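Clellthorpe Car-Free Day Smashes Its Record!

What a morning on Gallardo Street! Saturday, July 25, 2026 was the third Car-Free Day in Clellthorpe, and 1,037 households signed up to leave the car at home, the most ever. The road stayed closed from the library to the Pustier bridge, and by ten it was full of bikes, strollers, scooters and one very slow (and very cheerful) conga line.

The bike shop tuned up brakes for free, the bus ran all day at no charge, and the group ride out to Clilum and back had to be split into four because so many people showed up!
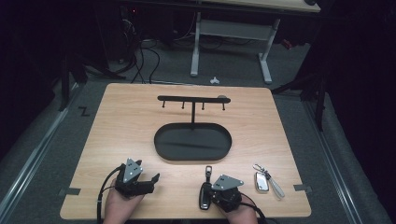 Ineke Michiels would like to see it happen every month, or at least all through the summer, and said her kids were already asking when the next one is. Sign-up for next year opens at the library this week.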